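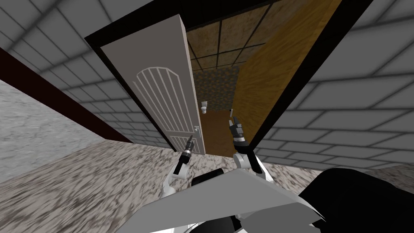 How long should you wait before painting a room in a house you just bought? I'd give it two months, and longer if you can stand the old color.

We got the keys to the place in Billthorpe in October. By the end of the first week I had 27 paint chips taped up in the front room and had ordered two gallons of a green called Gillies. It looked good at the store. On our wall it looked like pea soup until noon and gray after that. The front room faces north, and I hadn't lived there long enough to know what that does to a green.

The second can is still in the basement. The store won't take back tinted paint.

After that we stopped. We unpacked, put the lamps where we wanted them, and left the walls alone over the winter. I kept a notebook by the stairs and wrote down when each room got sun and when we had to turn a light on. The upstairs bedroom gets strong light for a short time early in the day and then very little. The kitchen is fine all day. The hall is dark no matter what you do to it.

My neighbor Anjani Lumbantobing has repainted her whole house over the years and she told me to skip the small chips. She paints a piece of poster board, two coats, and moves it from wall to wall for a week. I did that for the bedroom and threw out my first choice on the second day. A sample jar and the board cost less than one bad gallon.

Other things I would pass on:

Wash the walls first, even if they look clean. Ours had a film on them near the stove that I only found with a wet sponge.

Buy the better roller cover. The cheap ones shed.

Do the ceiling before the walls. I knew this and did it the other way around in the bedroom, and had to touch up one whole side.

I got a quote from a painter over in Vosley for the hall and stairs, and it came to $600. I'm going to take it. I don't like ladders on stairs, and the hall has more trim than the rest of the downstairs put together.

The front room is now an off-white and I have no strong feelings about it. The bathroom is next, once I replace the fan.

Posted 5 Jun 2025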